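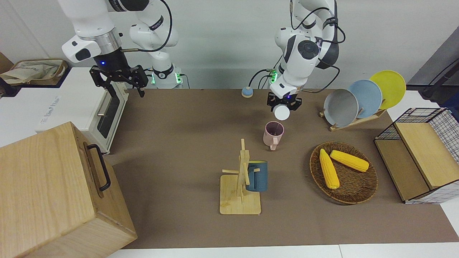 Mugs, plates and the wooden stand, all out on the brown mat.

# The Diltham Kitchen Table Gallery

Welcome, and pull up a chair! This page grew out of a much smaller one, which was only ever meant to show my sister-in-law how I keep my everyday dishes within reach in a kitchen that has hardly any cupboards. She passed it along, her friends passed it along, and now there are 211 pictures in the full collection (I've lost whole evenings to sorting them). I've written a bit more than usual this time, so please forgive me if I wander.

A word on the plates before anything else, as they're what people write to me about most. I've never owned a matching dinner service and I don't expect I ever will. The ones in the rack are gray, light blue and yellow, and I like them best standing up like that, each one peeking out from behind the next. You can take the one you want without lifting a whole stack, and when the rack is sitting out on a table it's as cheerful as a row of flowers. If you have deep cupboards and a heavy hand with stoneware, as my mother had, you may find a rack saves you a chip or two over the years.

The pink mug spends its time in one of two ways: standing on the table with something to stir with poking out of it, or hanging up with its neighbors. I'm fond of a pale pink in a kitchen. It goes with wood, it goes with blue, and it looks right at any hour of the morning, even the ones I would prefer to sleep through.

## On the mug tree

I went back and forth over mug trees for years. My grandmother in Gistthorpe had one that tipped over if you so much as looked at it, and I had decided they were all like that. What changed my mind was a flat, square base, good and wide, with the pegs kept short. Hang your heaviest mug first, then put the next one on the opposite side, and you'll hardly ever have a wobble.
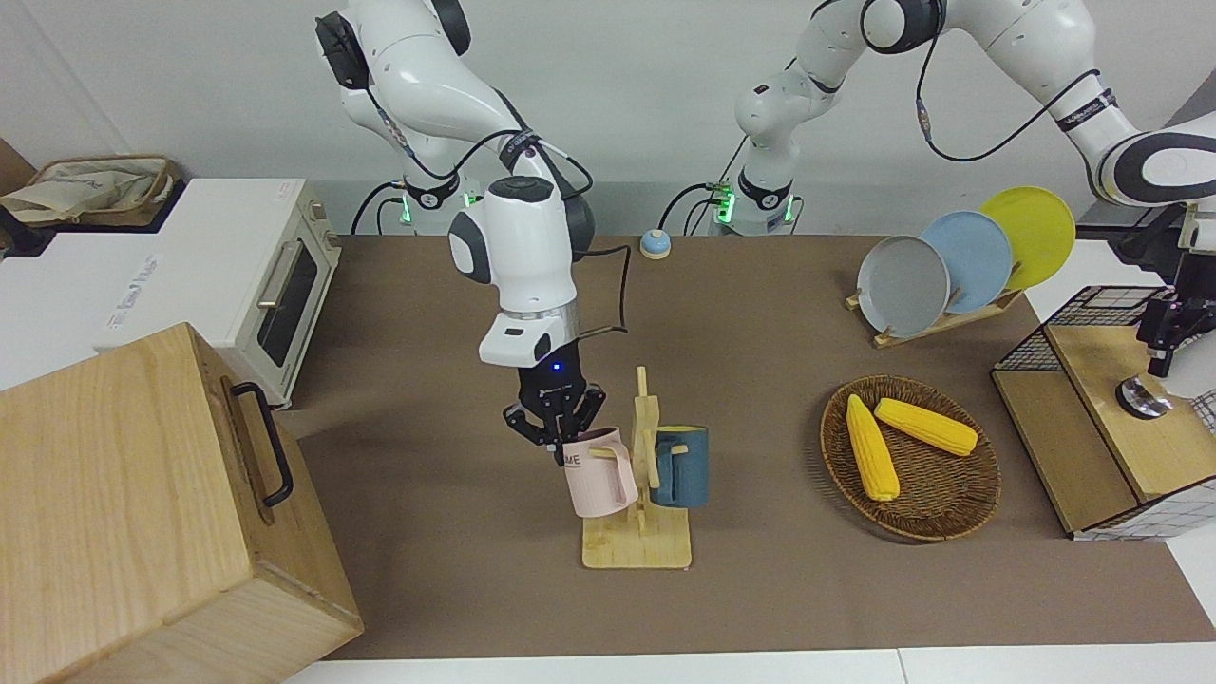 Two mugs facing each other across the post is my favorite arrangement, and I'd happily leave it at that. People do like to fill every peg, and of course it's your kitchen and you should have it the way you please, but a tree with a little room on it is so much easier to use when you're half awake. I also think you enjoy the colors more. A dark blue mug with a creamy yellow inside is a lovely thing, and you'd never notice the inside at all if it were squashed in among five others.

The little round bell with the blue base deserves a mention too. We had one at the boarding house where I worked as a girl, and breakfast was never served without it. I still think a bell on the table beats shouting up the stairs, though my family may have a different view of the matter by now!

If you're setting up a mug corner of your own, try it on the table first, before you give it a permanent home. Move the tree about, reach for a mug with each hand, and see which way the handles want to face. I allow myself 15 minutes for this sort of fussing and then I make tea, whatever state things are in.

## Corn, trays and the storage bin

Now for the fuller table. Two ears of yellow corn on a dark brown woven tray make about as nice a picture of late summer as I know, and I would sooner have them out where I can see them than shut away in a drawer. The bin with the black wavy grid on its white fabric sides is the sort I'd use for dish towels or place mats, and a light wooden board slips inside it neatly. I do love a bin with a wire handle, because you can hook it with one finger when your arms are full.

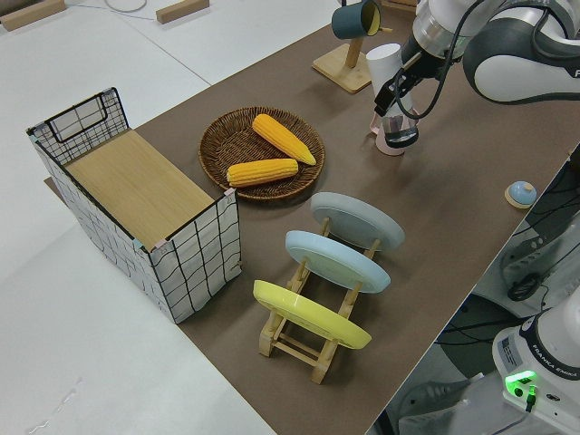 **Do the plates have to be dry before they go in the rack?**

A rack made of slats and dowels will hold damp plates perfectly well, but wipe the wood down afterward and let it air, and it will stay nice for much longer.

I've had so many kind notes about these pages, almost 1,000 of them since the Cocco market put my address in its newsletter, and I read every one with a cup of something beside me. The next set will be jugs and pitchers, which I'm putting together now, and after that I have baking tins from Privov waiting in a box. Do write if there's a corner of your own kitchen you'd like to tell me about, and take as long over it as you like, as I clearly do.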